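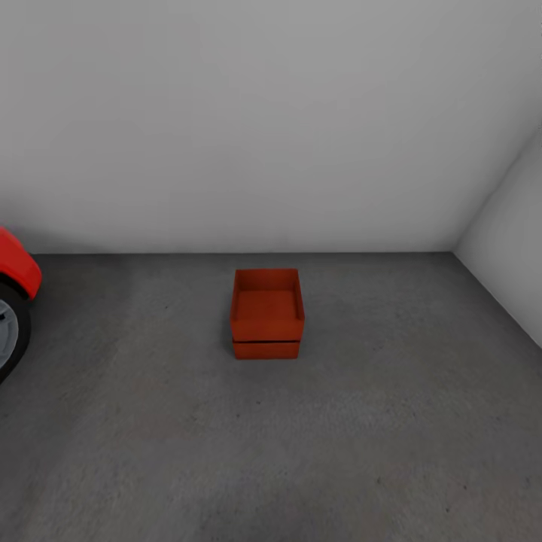

A thread on living with the color red
December 2019

1/ I have lived with red things for three years now, in an apartment of 42 square meters in Dukari, and I would like to write down what I learned. I am not a decorator. I translate manuals for washing machines.

2/ Before this I had only gray and white. I rented, and I was afraid of mistakes. When the apartment became mine I decided to allow myself one color, and I chose red, the orange kind, like a brick after rain.

3/ In my first language we have one everyday word for this color and for the color of blood. English gives me rust, brick, tomato, coral. I was happy with so many words until I had to order paint by telephone.

4/ The paint was from Paracha. I asked for "rust" and they sent me something brown. I asked for "brick" and it was almost pink. The third can was correct and its name was "Old Roof." I would never have guessed this.

5/ My first advice: please do not paint the whole room. I painted one wall, the one behind the table, and in the evening with the lamp on it was already a lot. In June the sun stays on that wall until dinner and the white ceiling turns a little orange too.

6/ Second advice: red looks different on every material. Smooth cloth gives one flat color. A rug with a pile is never one color, it has darker places and lighter places, and you should not try to match it exactly with a chair. I tried. I carried a cushion through the Notanton store for a whole afternoon.

7/ The people at Notanton were very patient. They let me take a fabric sample home overnight, and in my kitchen it was a different red from the one in the shop. Always ask for the sample.

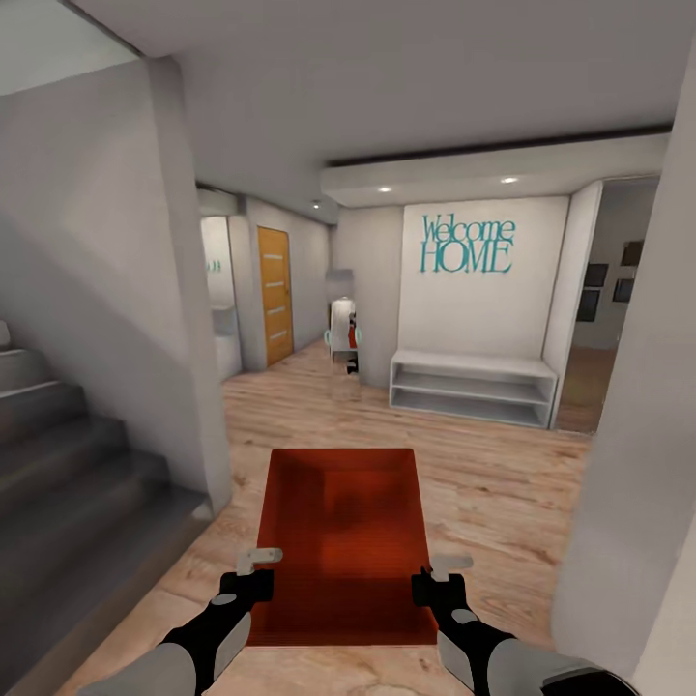

3 min read

8/ Red on a light wood floor is easy to like. The wood is already a bit yellow, so the two are like cousins. On concrete it is stronger and more serious. I have wood in the room and concrete on the balcony, so I can compare.

9/ About money. A good wool rug at the market on Ostar street was 395, and I walked around it for two weekends. In the end I bought a smaller one, used, with a faded corner. The faded corner is under the bookcase and I am at peace with it.

10/ About sun. Red fades faster than I expected. My curtains were the same red as the wall, and after two summers they are like weak tea with strawberry. If your windows look south, keep the red away from the glass, or choose something you will not be sad about.

11/ About washing. Wash red alone the first times. I translate this sentence for my job every month and still I put in a white shirt. The shirt is now for painting.

12/ Guests say the room is "brave." I looked for the exact meaning, because I was not sure if it is a compliment. I think it depends on the guest.

13/ Someone asked if I do not get tired of it. In the winter, no. It is dark here at four and I come home and the wall is warm to look at. In August, yes, sometimes, and then I sit on the balcony.

14/ Next I want to try a dark green in the entrance. If you have lived with green, please write to me which kind, and if possible the name on the can.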